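Community Help > Garden and Allotment > Seeds and Sowing

Saving tomato seeds: fermented, and now they smell and some have sprouted. Can I still use them?

Posted in September. Viewed 2059 times.

stetodport_balcony

Good evening to all. English is my third language, so please excuse if I use a wrong word for some garden thing.

I grow tomatoes on a balcony in Stetodport, fourth floor, facing south-west. This year I had one plant which was much better than the others. The label says Drorketti, a yellow plum tomato with thin skin, and I bought it as a small plant at the spring market. The seller will not have it next year, he told me already, and I cannot find it in the Goossens catalogue or in any shop here. So I decided to save the seeds by myself, for the first time.

I read that the seeds must be fermented. I cut the ripest fruits, pressed the pulp into a jam jar, added a little water and put a cloth on top with a rubber band. Then I left the jar on top of the fridge, where it is quite warm. The instructions which I read said three days. I was away for longer than I planned and it became six days.

When I came home there was a thick white skin on the liquid and the kitchen smelled very bad. I rinsed everything and dried it on kitchen paper. Now I have these problems:

Some of the seeds have a small white tip, like a root that is starting.
The dry seeds are stuck to the kitchen paper and when I pull them off, the paper comes too.
A part of the seeds is darker than the rest, nearly brown.

I still have a few ripe fruits on the plant, so I could do it again if it is necessary. Should I throw away the first batch? And is the fermenting really needed? My aunt simply smears the seeds on a paper napkin and she has tomatoes every summer.

Also I do not know how to recognise if Drorketti is a hybrid. There is no F1 on the label, but the label is only handwritten.

Thank you for your patience with a beginner.

lateblossom

Six days on top of a fridge is too long, but do not throw away the whole batch. I made the same mistake in my second year and I had enough seedlings for me and for half of my staircase.

The seeds with the white tip are finished. They have begun to germinate, and after they dry out the little root dies. You can pick these out with tweezers and put them in the bin. The darker ones are a different matter. Sometimes the colour comes only from the pulp, and such a seed can be perfectly fine. I would keep them in a separate envelope and sow them first, thickly, in one pot. If they come up, good.

About the kitchen paper. Don't pull. Cut the paper into small pieces with the seeds on it and sow the piece together with the seed. The paper becomes soft in the wet compost and the root goes through it. That is what your aunt does, I suppose, and there is nothing wrong with it for your own use. It is only unpleasant if you want to give seeds to other people, or if you want to see what you have.

As for the fermenting, its purpose is to remove the jelly around each seed. The jelly holds back the germination, and that is why the seeds do not normally sprout inside the fruit. In your jar the jelly was gone after two or three days and then the seeds were lying in water in a warm place, so of course they started to grow. Next time please look into the jar every day from the second day. When the good seeds are sinking to the bottom and no longer feel slippery between your fingers, stop. It doesn't matter if the skin on the top is thick or thin, and sometimes I have no skin at all. In a cool September kitchen it can take four days, on top of a fridge it can be ready in less than two.

How I do it with the second batch, and I write it in detail as you are doing this for the first time:

Take fruits which are a little over-ripe, soft but not rotten, and from several trusses if you can. Cut them across the middle and squeeze, do not use a spoon with a sharp edge. Put a spoonful of water only if the pulp is very dry. Too much water also makes the seeds sprout earlier. Write the name on the jar, on the glass, and not on the lid. Lids travel.

When it is ready, fill the jar with cold water, stir, wait a moment and pour off what floats. Repeat this until the water is clear. Then everything goes into a mesh strainer under the tap. It should be a fine one, or the small seeds go through or get jammed in the holes. Rub very gently with the finger against the mesh. Knock the strainer on a folded tea towel to get the water out from below, otherwise the seeds stay in one wet lump and the inner ones dry too slowly.

For the drying I use a china plate, or a coffee filter if all the plates are in use. I spread them in one layer and move them with a finger in the morning and in the evening, so that they don't stick together. No oven, no radiator, no sun through the window glass. A week is normally enough. A dry seed breaks when you bend it, and a seed which is not dry only folds.

If you have more than one sort, the plates are a problem, the seeds all look the same and one sneeze is enough. For this I like plain brown paper on the table, divided in squares with blue tape. The tape comes off cleanly afterwards and you can write the name of the sort directly in the square.
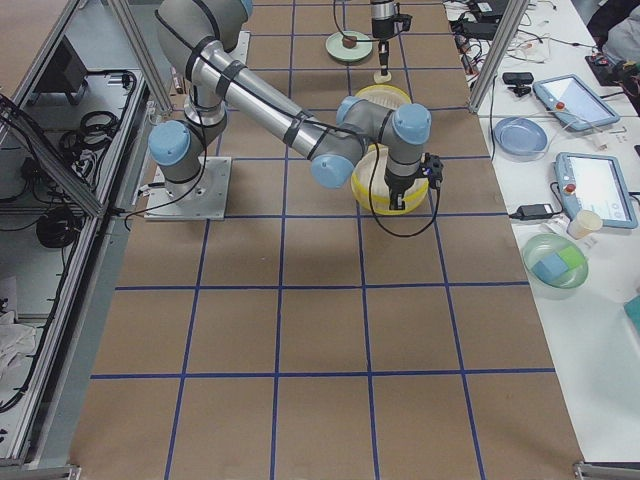
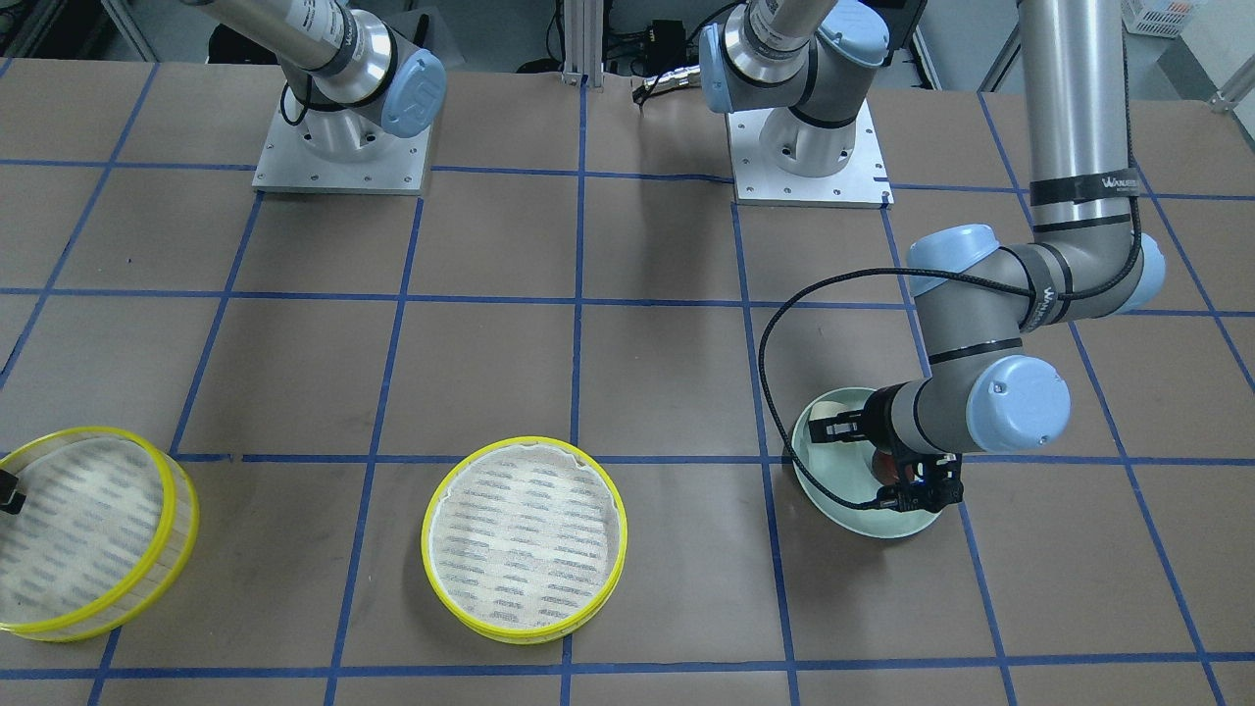
Brown paper and blue tape in these two. Next comes a mesh strainer with a yellow rim.
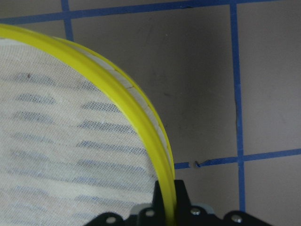 compost_and_cardigan

I agree with most of what lateblossom writes, but I would not sow the dark seeds in one pot with the idea to sort it out later. If there was some disease in them, you have it in the whole pot. A few on wet kitchen paper in a closed box, in a warm place, and after ten days you will know. You can do this already now in autumn, you don't need to wait for spring. Then in spring you don't lose three weeks looking at an empty pot.

On the hybrid question, there is no way to see it on the fruit. A hybrid tomato has seeds as any other and they germinate as any other, only the plants which you get can be different from the mother and different from each other. The missing F1 on a handwritten label means very little. Ask the market seller where he has his seed from. If he saved it himself and the plants were always the same over some years, then it is stable and you are lucky. If he bought it in a packet, try to find out what was written on the packet.

If you can't ask him, grow several plants from your seeds and compare. When all have yellow plum fruits with thin skin, you can be quite content. When you get one round and one red and one with two kilos of leaves and nothing else, it was a hybrid, or a bee was there before you. Tomatoes mostly pollinate themselves, but not always, and the old sorts with large open flowers cross more easily. On a balcony with other sorts in the next pot I would put a small organza bag on one truss before the flowers open, and take it away when the fruits are the size of a pea. Shake the truss a little each day while the bag is on. Mark it with a piece of wool and save the seed only from this one.

It is too late for this with your present fruits, but do it next July.

For keeping them, use paper envelopes inside a jar with a tight lid, with a sachet of silica gel if you have one from a shoe box. The jar in a cupboard in the coldest room. They have to be really dry before you close it. I keep mine for five years without trouble, and my oldest packet, which I carried with me when I moved from Boston, was nine years old and some still came up, slowly.

122 members marked this reply as useful.

pot_no_338

just do like your aunt. napkin, smear, dry, write the name, finished. never fermented anything in my life and I have tomatoes every year until the frost. only thing is they come up few days later than bought ones. and don't dry them in the kitchen when somebody is frying, they take the smell (maybe this is not true but my mother said it)

stetodport_balcony

Many thanks to you all, this is much more than I hoped for.

I have picked out the sprouted ones. There were fewer than I feared. The rest are in two envelopes, light and dark, and some dark ones are on wet paper in a box beside the boiler since this morning. The second jar is standing on the shelf in the hall now, not on the fridge, and I will look into it each evening when I come from work.

I will do also one napkin, as an experiment.

The seller comes back to the market in spring with his herbs, so I will ask him about the packet and write it here. One more small thing, if somebody still reads: the organza bag, must it be white, or can it be any colour? I have only dark green ones at home.

compost_and_cardigan

Green is fine. White lets through a bit more light, but the truss has leaves over it anyway. Check only that the holes are too small for a bee, and tie it loosely round the stem, with a little cotton wool under the string if the stem is thin.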